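Notebook, newsroom workshop
April, 9.40

Sorting of the reader questions for the radio debate on the bus contract. We have 258 questions in the Protier form. Last time, for the school closures, we stopped at 400 and it was too many for two people, so I closed the form yesterday evening and put a line on the page that late questions will go to the next programme.

Method as before. First I read everything once without marking. Then I give each question a letter: F for fare, R for route, C for the council vote, P for personal complaint, X for what we cannot use. Krystyna does the same on her own copy and we compare after lunch. In the first pass we disagreed mostly on P. She puts there every question which begins with "why did my bus", and I think many of these are R with some anger on top.

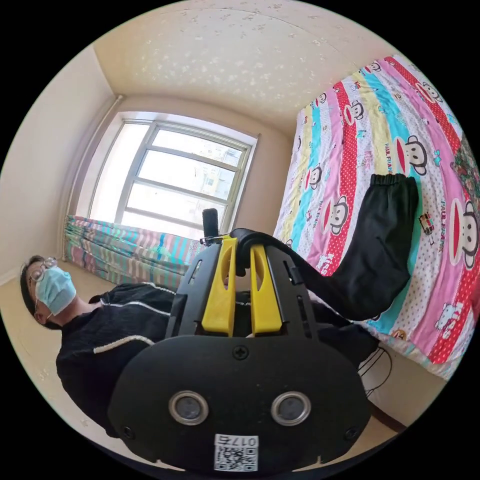 The export from Protier still breaks the long questions in two rows when the reader has pressed Enter in the text. I repaired them by hand. Ferhat Kaplan has written to their support, no answer yet. Please do not sort the sheet by time before the rows are joined, or the second half of a question flies away to another person. It happened to me with the first 12 and I had to begin again from the export.

To remember: the same question sent by several readers counts as one for the programme, but we keep all the first names, as the presenter likes to say who asked.

11.15

Test of the live comment queue. Ferhat sent comments from his phone and I approved them in the studio. The delay between approval and the presenter's screen was 6 seconds, which is good enough. Comments with a link are held back automatically. Comments with an accent in the name are shown with a small square in place of the letter. This is not nice for our readers from Pinheiro, where half of the street names have such letters. I have noted it as a fault to repair before the debate and not after. 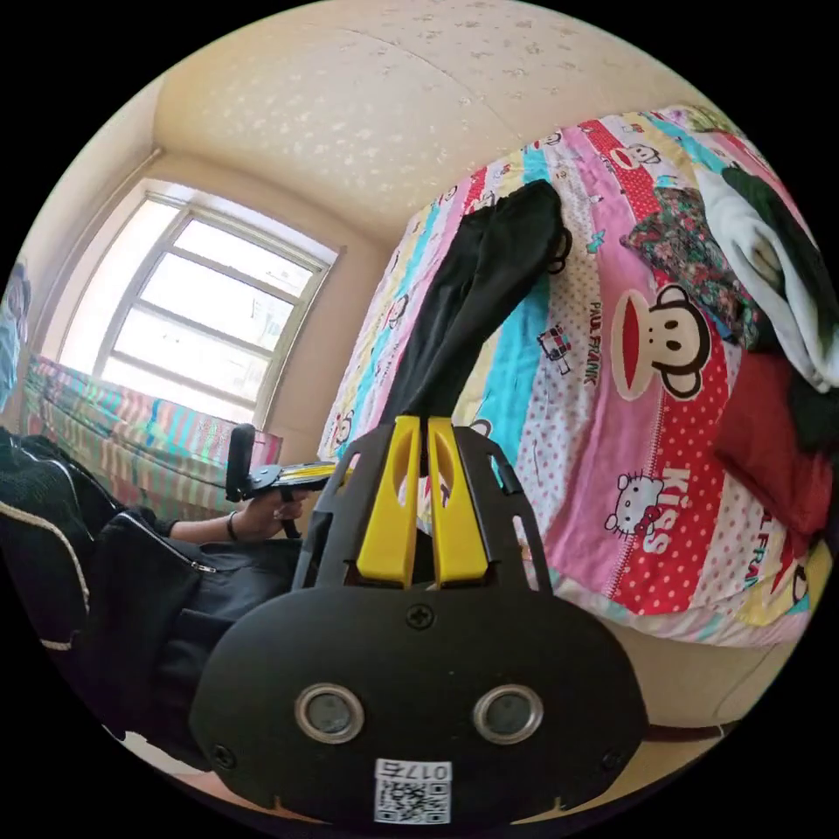
Rovham, April

Copy of the announcement as we will print it, with Krystyna's corrections:

"Who should run our buses, and what should a ticket cost? The council votes this month on the Zutasier contract. Send us your question by form, by post or by leaving it at the front desk. We will put the best ones to both sides, live, and you can add your own comments during the programme."

I had written "the most interesting ones". Krystyna Wysocka says "best" is shorter, and I agree, but I would like a sentence on how we choose. A reader complained in March that we select only the polite questions. I looked back in the notebook and it is partly true. We dropped the rude ones at the first reading and did not look if there was a real question inside.

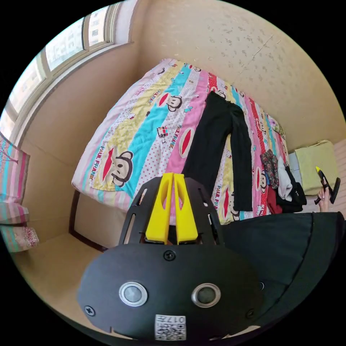 The bed with the striped quilt.

Comparison with Krystyna, 14.30. We agree now on nearly all. Rule for P, decided together: if the question can be asked again without the reader's own case, it goes to F, R or C. If it cannot, it stays P and we answer the person by letter.

The C pile is the weakest. Many ask how each councillor will vote, and the presenter cannot answer for them. Ferhat proposes to send these to the councillors before the programme and read out the replies. I am for it, if we also read out who did not reply.

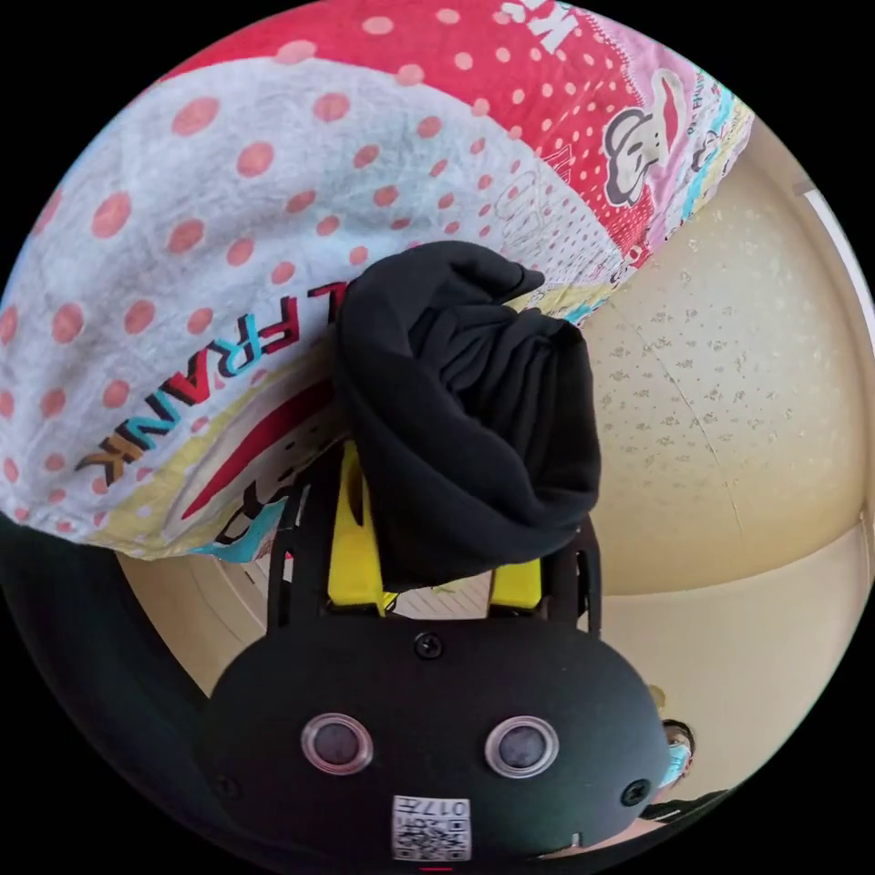

Still open: who sits at the queue during the second half. I can do the first, but my eyes get tired and I approved a double comment in the test without seeing it. Krystyna can take over at the news break if the front desk is closed by then.

Also to ask Protier for the character limit on the form. Some questions stop in the middle of a word and I do not know if the reader or the form has cut them. I marked these in yellow in the shared sheet, please leave the colour.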